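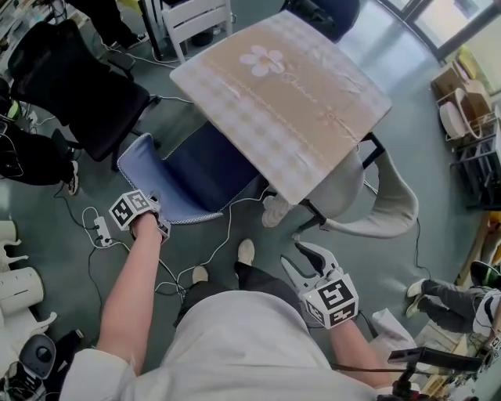
Do you have to re-wax a tablecloth after every wash?
Once every third wash is enough for most cotton cloths, and plenty of people stretch it further without ruining anything.

Section 4. Proofing a cotton tablecloth with Monine wax dressing

The label on the tin says the dressing "protects against all household spills." Treat that as optimism. A proofed cloth will hold off water, juice and cold tea long enough for you to get a rag. It will not hold off red wine left overnight, and it does very little against hot fat. If you want a surface you can ignore, buy vinyl and skip this section.

4.1 Before you start

You need the 500 ml tin, a flat brush or a lint-free pad, an iron you don't care much about, two old cotton sheets and a line or rack long enough to hang the cloth without folding it. The Fondow applicator sold alongside the dressing is a sponge on a handle. A plain sponge did the same job in our trials and cost a good deal less.

One tin covers a cloth up to 1250 mm by 1250 mm with two coats. The earlier edition of this guide promised three coats from the same tin. Dušan Dervishi tried it on four cloths and ran out during the third coat every time, so the figure has been corrected.

Note: Do not proof linen-polyester blends. The wax sits on the polyester threads and flakes off, and you will be finding it on sleeves for weeks.

4.2 Washing and testing

1. Wash the cloth at 40 degrees with plain detergent. Leave out fabric softener.
2. Rinse twice. Any detergent left in the weave will make the wax bead.
3. Dry the cloth completely. If you are not sure it is dry, it isn't. Give it another night.
4. Put a dab of dressing on the underside of one corner, press it with a warm iron through a piece of sheet, and leave it for a day.
5. Check the corner in daylight. Pale colors usually go a shade darker, and some prints go yellow.

If the test corner has yellowed, stop. The leaflet in the box says the yellow fades with use. We have kept a test piece on a shelf since the first edition and it is as yellow as ever.

4.3 First coat

1. Cover the work surface with one of the old sheets and lay the cloth on top, right side up.
2. Stand the tin in a bowl of hot tap water until the dressing runs like thin honey.
3. Brush it on in one direction, working from the middle to the hem. Keep the coat thin – thinner than looks right.
4. Lay the second sheet on top and iron on the cotton setting with the steam off. Keep the iron moving.
5. Hang the cloth for 24 hours.

CAUTION: Never warm the tin on a stove or in a microwave. The solvent in it catches fire easily. Open a window, turn off any gas burners nearby, and keep the iron unplugged until the brushing is finished and the lid is back on the tin.

CAUTION: Rags and sheets with dressing on them can heat up by themselves in a pile. Spread them flat outdoors until they are stiff, then put them in the trash.

4.4 Second coat

Repeat 4.3, this time brushing across the first direction. Wait two full days before putting the cloth on the table. The tin says six hours. At six hours a dinner plate left a ring that had to be ironed out.

4.5 Everyday care

Wipe with cool water and a soft cloth. Dish soap strips the wax a little each time, so save it for grease. Use a trivet under anything from the oven. Roll the cloth for storage, or expect white lines where the folds were. Those lines can be eased out with a hair dryer, although I-seul Won reports that on dark cloths they never went completely.

You may see the Yeo "renewal spray" recommended for touch-ups between coats. We could not tell a sprayed cloth from an unsprayed one after a week. It does smell nice.

4.6 If something goes wrong

Sticky surface after two days: the coat was too thick. Iron again through clean cotton, changing the cotton as it soaks up wax.

Patchy finish: usually detergent, sometimes damp. Wash at 60 degrees to take off what you can and start over from 4.2.

Water soaks straight through at the seams: normal. Needle holes leak. Run a little extra dressing along the stitching from the back.

Smell that lingers past a week: air the cloth outdoors in shade. The Delton odor sachets are scented chalk as far as we can tell.

Section last revised 31/03/2018. Quantities for round cloths are in Section 5.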